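Sunday, Cetodia cell, footwear-to-shelf task

Left arm faulted again. Code 3572, position following error on the shoulder joint, same as before. Second time this shift, so I'm writing it down properly instead of just clearing it.

What happened: episode 325, operator on the leader, follower tracking fine at table height. Then on the approach to the shelf the follower lags, leader keeps going, follower catches up all at once and drops further than asked. Pressed down on the shelf top before the trip. No damage I can find. E-stop hit, arms held, cleared from the pendant after everyone was back from the table.

Table-height work is not the problem. Ran the slides on the bare tabletop for a good while with both arms and not one warning in the log.

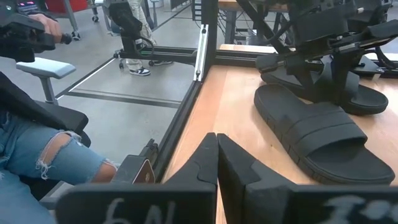
Tormod Åberg says to stop blaming the shoulder motor, he has seen the same code on the Hivevton cell and there it was the bus dropping packets, the motor was only the one that complained first. Wants the network trace before anybody opens the joint.

Fair. Pulled the trace. Longest gap between commands was 88 ms, right before the jump. Should never be anywhere near that. So the follower sat on an old target, then got a new one far away and went for it at full speed. Watchdog is supposed to hold the arm on a gap like that. It did not. Watchdog setting got reset when we loaded the Bhatia config, I think?? Need Abhishek to confirm, he did the load.

Two separate things then:
gap on the bus (cause unknown)
watchdog not catching it (this is the saftey one)

Retried the shelf approach slow, speed cap on, Wenche with her hand on the stop. Came in from above, paused, went on down.

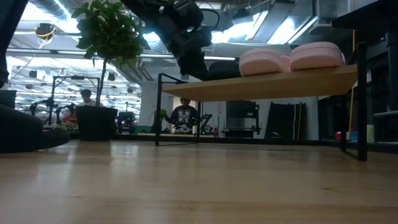 Slow approach, arm over the shelf left of the pink pair.

No gap over 2 ms on that run. Did it again with the cap still on, same. Hjørdis wiggled the connector at the arm base while it was parked and got a gap straight away, so that's suspect no. 1. Cable is the Skiltmont one, the strain relief looks tired to me but I'm not swearing to it. High reach pulls on it more than table work does, would fit with the faults only coming at the shelf.

Then contact check. Lower until it touches the soft black one, hold, read the current, back off.

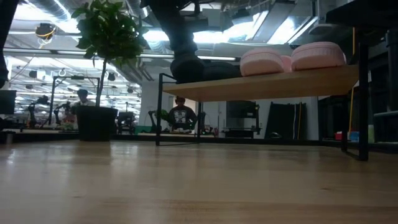

Contact check on the black one, left of the pinks.

Current came up smooth, no step. Force limit is OK then, it was just never asked to act in time.

To do
- swap arm base cable, tag the old one and keep it, do NOT bin it
- watchdog back on, then test by pulling the connector with the arm parked
- Abhishek: diff the config from before and after the load
- speed cap stays on for anyting above table height till the watchdog test passes
- Britt-Marie asked if the earlier shelf episodes are usable. Don't know. Check gaps in each one first, leave them out of training for now
- incident form, Wenche has it half filled in

Cell is locked out at the panel, my tag. Ask me before you power it up.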